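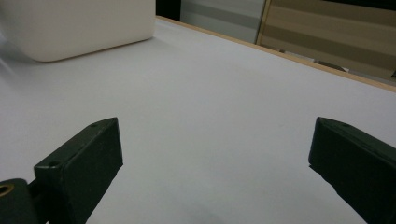

kettlewright
Went to the Flirnix open day at Saltance on Friday and came home less impressed than the brochure wanted me to be. They quoted 2,172 recorded grabs from the hand-held unit, and the guy giving the talk kept saying "any surface, any object." Well, the table was plain white, the fingers are nearly black, and the only thing standing on it was one big white block. My kitchen counter has never looked like that.

odd_sprocket
Did you see it pick anything up?

kettlewright
I saw 3 pickups in the afternoon slot. All fine, all slow. I asked how many of the 2,172 were failures and got a smile.

marl_b
Kind of unfair. You start simple and add clutter later. Curetia did it that way and their numbers held up.

kettlewright
Sure, but Curetia didn't print "any surface" on a banner – that's my whole gripe.

tinsnip44
I was at the morning slot. The rep told us 291 of them were thrown out as bad takes. So they do count failures, you just have to ask the right person.

odd_sprocket
Thrown out isn't the same as counted. Bad takes could mean anything.

marl_b
Or it could mean somebody sneezed. I'd wait for the Villalobos demo in May before writing them off. They're promising 1,000 pickups with a full table.

kettlewright
Promising, yes. I'll go – and I'm bringing my own junk drawer.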